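Ticket: Dropped trays during left-hand pick, layout-shuffle method
Project: Cluravham
Status: open, waiting on a rerun
Priority: medium

OK so I'm opening this properly because it has been living in chat for far too long. We train the two-handed tray policy on 1,352 demos, and the whole idea of the Cluravham method is that we shuffle the layout between demos so the policy can't just memorize where a tray sits. It works great on the right hand! The left hand keeps letting go early.

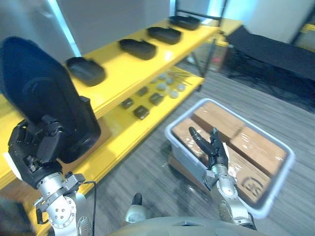

First thing I tried was the boring stuff. Restarted the hand driver, re-zeroed the wrist, swapped the left cable for the spare. No change at all. Then I replayed 72 of the demos open loop and the left hand held on fine every time, so I'm pretty sure the hardware is off the hook — it's something the policy is doing.

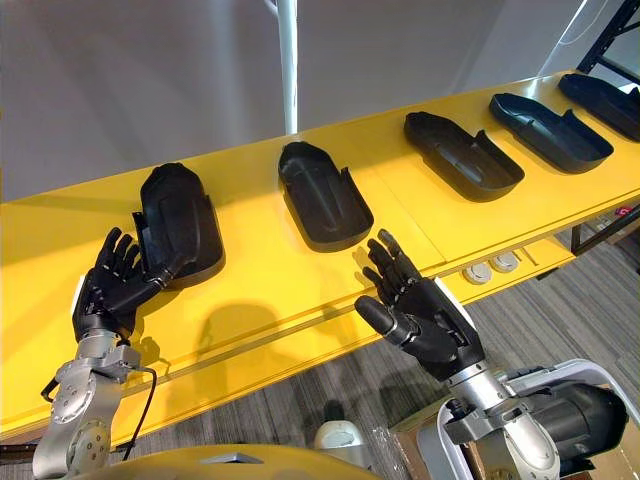

Palloris Manipulation Group / bench log

Next I looked at thumb timing. In the demos the thumb closes a touch after the fingers, and when we downsample for training that little delay gets squashed. The right hand has the same squashing, but it mostly goes in open and waits, so maybe it never gets punished for it? That's my guess anyway.

I also pulled up the old Brarkasik baseline (fixed layout, same network) and it doesn't drop trays. It also falls apart the minute you slide the row over, so I'm not going back to it.

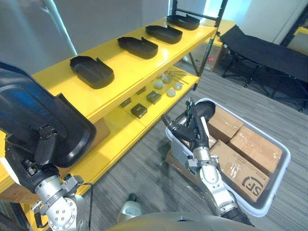 Update, 4:40 pm. Retrained with the thumb channel kept at full rate, nothing else touched. I stopped at checkpoint 1,000 because I wanted dinner. Drops went down to 3 in 72 tries, and all of them were on the tray closest to the robot. Much better, still not good enough to close this.
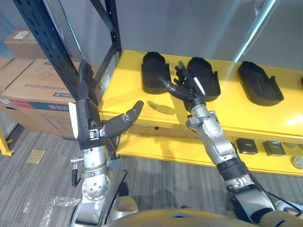
Still to do: rerun with the longer training, then try a different row spacing and see if the near tray is still the troublemaker. If anyone has the Zamudio grasp labels handy, please drop them in the shared folder — my copy is missing the left-hand column.

Comments (3)

benchrat: Saw the same thumb thing on our setup. Full rate fixed most of it.

tray_no_5: Is the near tray inside the left arm's comfy range? Ours wasn't.

q_lowell: Labels uploaded, check the column order before you load them.

Contact the bench team | Copyright Palloris | Back to top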